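Renaming Drulent Barracks: how a change of name was argued, decided and carried out

Student project report
Module: Politics and Public Memory, second year
Submitted in May

1. Introduction

Drulent Barracks stands on the northern edge of the town of Caltmont. For most of its history it carried the name Van der Linden Barracks, after a colonial officer whose conduct overseas was questioned in his own lifetime and has been questioned again since. The name was changed after a long dispute between the town council, the defence ministry and several associations of former soldiers.

This report examines how the decision was reached. It does not try to settle whether the name ought to have been changed. The aim is to set out which bodies held the power to decide, what arguments each side put forward, and how far the final outcome matched what local people said they wanted.

2. Background

The barracks took the Van der Linden name when it was enlarged to house a second regiment. No public consultation was held at that time, and the council minutes record only that the ministry had informed the town of its choice. A road, a bus stop and a primary school later took the same name.

Objections were first raised in writing by a history society in the neighbouring town of Jatlow. Its members had found letters in the county archive in which the officer described the burning of villages. The society asked for an information board at the main gate and did not, at that stage, ask for a new name. The ministry replied that the gate was military property and that no board would be put up.

The matter then rested until a change of council, when a motion calling for a new name was passed by a narrow majority. The motion had no legal force. Under the rules then in place, the naming of military sites was a matter for the minister alone.

3. Method

The project used three kinds of source. The first was the council's published minutes and the ministry's replies to it. The second was the letters page of the local newspaper, from which 383 letters on the subject were collected and sorted by the view expressed. The third was a set of 15 interviews with residents, former soldiers and council officers, carried out in Caltmont and Jatlow.

Interviews were held in people's homes or in the library, according to preference, and most took place in the early evening. Each person was given a sheet explaining the project and was free to stop at any point. No names are used in this report. Notes were typed up on the same day and a copy was sent to the person interviewed, who could correct or withdraw any part of it. Two people made corrections, both to dates. 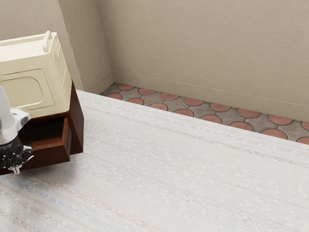 4. Findings

4.1 Who held the power to decide

All the documents consulted agree that the minister had the final say. In practice the position was less clear. The ministry twice stated that it would not act without the support of the regiment, and the regiment stated that it would follow the wishes of the ministry. Council officers described this as the main cause of delay. One said that letters had gone back and forth for a whole winter without anything being added to them.

4.2 Arguments for keeping the name

Former soldiers rarely defended the officer himself. Their concern was with their own service, and with comrades who had left from that gate and had not come back. Several said that the name meant the place and the people in it, and that few of them had known anything about the man when they served. Letters to the newspaper took a harder line, and a number of them described the proposal as an insult to the armed forces.

Cost was also raised. The council put the price of new road signs and stationery at a modest sum, but the ministry never published a figure for its own share.

4.3 Arguments for changing the name

Supporters of the change relied mainly on the archive letters. They argued that naming a public site is an honour, and that an honour can be withdrawn when more is known. Younger residents added that soldiers now serving came from many backgrounds, some of them from families with roots in the region where the officer had fought.

4.4 The consultation

The ministry at last agreed to a postal consultation of households near the site. It received 441 replies. Three new names were offered, together with the option of no change. Drulent, the name of the stream that runs behind the parade ground, came first. The ministry accepted the result but noted that it did not regard itself as bound by it - a point that has since been repeated in two written statements.

5. Discussion

The choice of a stream was seen by many as a way of avoiding a further quarrel. Some of those interviewed regretted this and would have preferred to honour a nurse or an ordinary soldier. Others thought a place name the safest course.

The school has kept the Van der Linden name for the time being. Its governors were not consulted by the ministry and have said that they will take their own decision.

6. Limits of the study

People who write to newspapers tend to hold strong views, and the letters cannot be taken as a fair picture of the town. The regiment declined to take part. The ministry's internal papers remain closed, so its reasons can be judged only from what it chose to publish.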